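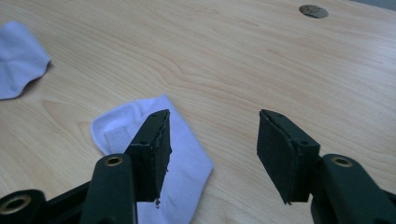 Grendside library will lend tablecloths from next week

13 January 2024

From next week, people with a Grendside library card can borrow more than books. The library in Mill Lane will lend tablecloths, napkins and tea towels for family parties, funerals and street meals. The loan is free and lasts 19 days.

The linen comes from the Betitz Hotel, which closed in November after many years beside the station. When the rooms were emptied, the new owner of the building wanted to send everything to the tip. Omar Moussa, who worked in the hotel kitchen until the last day, asked if he could keep the linen for the town. He was given one weekend to take it away.

"I thought it would be four or five bags," Mr Moussa told us. "Then they opened the second cupboard, and after this the third. My brother had to come with his van, and he was not very happy with me."

In total 842 pieces were saved. Most of them are napkins. There are also long cloths for banquets, small square ones for the breakfast tables, and a few old pieces with the letter B sewn in one corner. For several weeks everything stayed in Mr Moussa's garage, and his car stayed in the street.

The washing was done by the Zulico laundry, which asked the library to pay only for the soap. Some of the cloths had marks of wine and candle wax which did not come out. These have been cut into smaller pieces and will be given to the primary school for its art lessons.

Benoît Guillot, who is responsible for loans at the library, says the idea was discussed for a long time before it was accepted. The library already lends cake tins and a sewing machine, and the cake tins are borrowed almost every weekend. But a tablecloth is more difficult, he explains, as it must be washed and ironed each time.

"We do not ask people to iron," Mr Guillot said. "Please wash it at sixty degrees, dry it and fold it. If you have spilled something and you are afraid to wash it, bring it as it is and tell us. We prefer this to a cloth which has been boiled with a red sock."

Borrowers can take up to 3 tablecloths at the same time, with as many napkins as they need. The cloths are sorted by the size of the table, so it is useful to measure yours before you come. For larger events, such as a wedding, the library asks for two weeks' notice. A lost napkin costs fifty pence. For a lost banquet cloth the price is twelve pounds.

The first reservation has already been made. The Pisharody family, who run the bakery near the bridge, will take four long cloths for a grandmother's ninetieth birthday — one more than the rules permit, but they asked before the rules were written.

Mr Moussa has found a new job in the kitchen of the hospital, where the tables have no cloths at all. He has kept one napkin for himself.

The linen can be seen on the first floor of the library, beside the local history shelves, during normal opening hours. Reservations can be made at the desk or by telephone on extension 899. The library would also be glad to receive a good ironing board, if somebody has one which they do not use.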